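How to Set Up a Reading Log You Will Keep Using

Most reading logs get abandoned by the second month. The one below takes a minute per book, and you can keep it in a notebook or a spreadsheet.

What you need

A ruled notebook with at least 95 pages, or a blank spreadsheet. A pen that stays with the notebook.

Step 1. Make five columns

Label them Title, Author, Started, Finished and Notes. Leave out star ratings for now. You can add them later if you miss them.

Step 2. Enter the book on the day you open it

Write the title, the author and the start date before you read the first page. If you wait until the end, you will forget the short ones.

Step 3. Keep notes under 200 characters

One or two sentences is enough. My note for a long family saga I read in February says "Slow until the uncle comes back. Skip the appendix." I still know exactly what I meant.

Step 4. Mark the books you quit

Put a Q in the Finished column with the page number where you stopped. I gave up on a 1,254-page history on page 95 and went back to it a year later - the Q told me where to start.
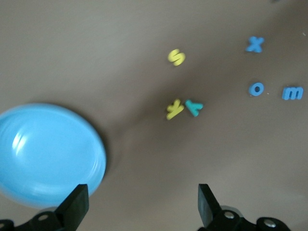 Ciarán Ó Dubhghaill

Step 5. Give the to-read list its own page

Start it from the back of the notebook, or on a second sheet. Next to each title, write who recommended it. Mathis Gilbert has put me on to four books this way, and I would have lost track of all of them.

Step 6. Look it over once a month

Fill in missing dates and cross off anything on the to-read list that no longer appeals. If you borrow from a library, check your due dates at the same time.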